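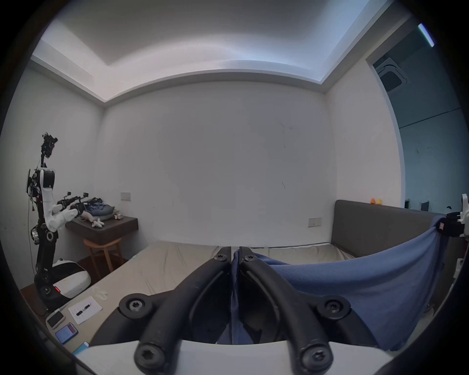

4.2 Reminder letters and on-time filing

We now turn to the result that surprised us most. Gadivthorpe collects a local property tax in two payments, and for years the town mailed the same reminder to every household in February. The letter was a full page of dense text, with the amount due near the bottom. Working with the revenue office, we drafted a shorter version that put the amount and the due date in the first line, and we mailed it to 200 households picked by lottery. A second group of the same size got the old letter.

The difference showed up quickly, and it was large! On-time payment in the short-letter group reached 78 percent, a gain of 11 percentage points over the households that got the old wording. Figure 3 plots the two groups week by week. The lines sit almost on top of each other at first, then pull apart in the last days before the deadline, just when we would expect a clear due date to matter most.

Figure 3. Share of households paid in full, by week and letter type.

Machala's earlier study of Clerkska found a much smaller effect, and it is worth asking why. Oldřich Machala tested a change in tone (friendlier wording, a thank-you at the end) and left the layout alone. Our letter kept the stern tone and changed only the length and the order. Read side by side, the two studies make a nice pair - they suggest that people will put up with a cold letter if they can find the number they need.

We also looked at late payers. Of those who missed the deadline, households with the short letter settled their bills a median of 6 days sooner. This group is small, so we treat the figure with care, but the direction fits everything else in this section and we would love to see it tested in a bigger town. Josefina Sepúlveda is planning such a test in Tavares, where bills go out by email as well as on paper, and where the two formats can be compared directly.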